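Home Essays Letters Archive About
Search this site Enter keywords Go
5 min read

In praise of the mended jumper

I have a jumper with eleven darns in it and I love it more than anything I have bought since. The wool was navy once. The left elbow is now mostly mustard, the right cuff is a sort of brick red, and there's a patch under the arm where I ran out of both and used up the end of a ball of green sock yarn (I was in a hurry and it was October and I was cold!). People stop me on the bus to ask about it. No one has ever stopped me on the bus to ask about a new one.

So this is a plea for visible mending, and for doing it badly at first. My early darns were dreadful. They were lumpy, they puckered, and one of them closed up the neck so far that I had to unpick it with my head still inside. It didn't matter a bit. A hole with a bad darn in it is still warmer than a hole, and by the fifth or sixth go your hands have worked out the tension without asking you.

Gülizar Duman taught me, at her kitchen table in Bermont, with a wooden spoon pushed up the sleeve where other people would use a darning mushroom. She does it the plain way: long threads up and down first, well out into the sound fabric, then over and under across them, leaving a tiny loop at each turn so the patch can give when it's washed. I still do it like that. I've tried the clever looms and the clever needles, and they're good fun, but the spoon goes everywhere with me.

What I'd love to see is mending done out in the open again, on trains, in waiting rooms, in front of the telly with company. Knitters managed it years ago. Get a sock out on the 253 and you'll have a chat going before the second stop, usually with somebody who remembers a grandmother's workbox in astonishing detail, right down to the tin the buttons lived in.
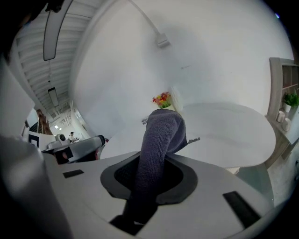
Reiko Sakai wrote to me that all this is lovely if you have wool, but half of what she owns is stretchy, thin and made to last one summer, and a darn on that looks like a scab and pulls a new hole beside it. She would sooner people bought less of it to begin with.

She's right about the thin stuff, and I've ruined a few T-shirts finding out. A darn needs something solid to hang on to. For jersey I'd go for a patch on the inside, cut with round corners and sewn down loosely with a ballpoint needle, and I'd let the stitches show on the front because they're going to anyway. As for buying less, yes, of course, and I think mending gets you there faster than guilt does. Once you've spent an evening on one cuff you look at seams in shops quite differently. I turned down a very handsome cardigan last winter purely on the state of its buttonholes.

Start with a sock, a thick one, with a hole at the heel smaller than a coin. Use yarn a little thinner than the sock's own and a colour you really like. Give it 30 minutes and a decent lamp, and leave the ends long until you've worn it for a day.

Previous essay Next essay Back to top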